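중고 데스크톱 메인보드 점검표 (의견란 포함)
브룬데로 수리 모임, 점검일 22. 9. 30. 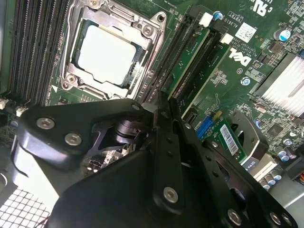 디르세우 트린다지는 점검표를 순서대로만 읽지 말고 전원과 정전기 항목부터 먼저 끝내 달라고, 지난번 표에는 그 항목이 너무 뒤에 있어서 다들 그냥 넘기더라고 적어 주셨습니다. 맞는 말씀이라 이번에는 맨 앞으로 옮겼습니다. 늘 꼼꼼히 읽어 주셔서 고맙습니다.

가. 손대기 전에
[확인] 전원 케이블을 뽑고 전원 버튼을 몇 초간 눌러 두었다.
[확인] 손목 접지띠를 찼다.
[확인] 작업대에 음료가 없다.
의견: 음료 이야기를 매번 꺼내서 죄송합니다만, 날이 선선해지니 다들 따뜻한 차를 들고 오시더라고요. 마시는 건 얼마든지 환영이고요, 창가 쪽 작은 탁자에 두고 오시면 됩니다.

나. CPU 소켓 주변
[확인] 프로세서가 꽂혀 있고 은색 금속 고정틀이 소켓을 둘러싸고 있다.
[확인] 기판에 인쇄된 작은 흰색 삼각형 표시의 위치를 적어 두었다. 고정틀 왼쪽 아래 모서리 바로 밑.
[보류] 고정틀을 열어 소켓 안쪽 핀 확인.
의견: 핀은 밝은 낮에 둘이서 같이 보는 게 좋겠습니다. 저 혼자 확대경을 들고 끙끙대다가 다음 날까지 목이 뻐근했던 적이 있어서요. 급할 것 없으니 천천히 합시다.

다. 메모리와 확장 슬롯
[확인] 메모리 슬롯에 먼지 제거용 바람을 짧게 끊어서 불었다. 한 번에 2초를 넘기지 않는다.
[확인] 확장 슬롯 끝의 흰색 플라스틱 걸쇠는 손끝으로만 살살 만진다.
[보류] 파란색 커넥터 옆 작은 녹색 카드의 용도 확인. 바코드 스티커는 떼지 말 것.
의견: 걸쇠는 오래되면 생각보다 쉽게 부러집니다. 뻑뻑하다 싶으면 억지로 밀지 마시고 저를 불러 주세요. 바코드 스티커는 지저분해 보여도 나중에 부품을 찾을 때 얼마나 요긴한지 모릅니다!

라. 커패시터, 방열판, 나사
[확인] 윗면이 파란 커패시터들을 옆에서 비스듬히 보고 부풀거나 샌 곳이 있는지 살폈다. 결과는 뒷면에 기록.
[확인] 은색 방열판의 핀 사이를 부드러운 붓으로 쓸었다.
[재확인] DELL 로고 조금 아래에 있는 나사의 조임 상태.
의견: 나사는 제가 한 번 봤는데 손의 감이라는 게 사람마다 다르니 다른 분이 한 번 더 봐 주시면 마음이 놓이겠습니다. 붓은 릴라리 서랍에 있고, 쓰신 뒤에는 털을 위로 해서 세워 주세요.

마. 기록과 보관
[확인] 기판에 인쇄된 AL3610 표기를 대장에 옮겨 적었다.
[확인] 정전기 방지 봉투를 준비했다. 남은 봉투 14장.
[미완] 보관 선반에 이름표 붙이기.
의견: 봉투는 12월 모임까지는 넉넉할 것 같은데, 혹시 4장 아래로 내려가면 문 옆 종이에 적어 주세요. 보류한 항목은 다음 모임에서 차 한잔하면서 이어서 보겠습니다.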